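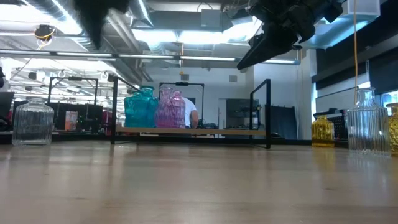

Tita Glass Notes
README

Welcome, and thank you for stopping by. Tita is a small collection of written notes on colored and clear household glass: vases, jars, bottles, and the stands and shelves people put them on. I started it at the kitchen table with a pencil, and it grew from there into 264 entries, which is more than I ever meant to write on the subject!

What's in the folder

entries.csv has one row per piece, with its color, shape, surface and height.
arrangements.txt covers groups of pieces shown together on a table or a shelf.
words.txt is the list of terms we try to stick to.

A few words on the words

Color caused the most arguing. Primo Gatti and I went back and forth over teal and turquoise for most of April, and in the end we kept teal as the color and let turquoise live in the remarks. Pink and purple share a row when a piece leans both ways, as so many of them do once a lamp is on (magenta at noon, lavender by supper). For surfaces we use ribbed, faceted, crackled and plain. "Ribbed" means the lines run up and down the body. Please don't use "bumpy," tempting as it is.

Heights are in centimeters, measured to the lip, flared or straight. In a group, start with whatever stands on the shelf, left to right, and then move on to the pieces on the tabletop.

Known gaps

Clear glass is thin on the ground, with only 30 entries, and it's hard to describe well when the room shows right through it. The Kocsis pieces still need their heights checked.

Corrections are very welcome, even tiny ones. Add a line to the remarks column with your initials and I'll get to it, usually with a cup of coffee in hand.

Pierina Caputo
Last updated 18/11/2022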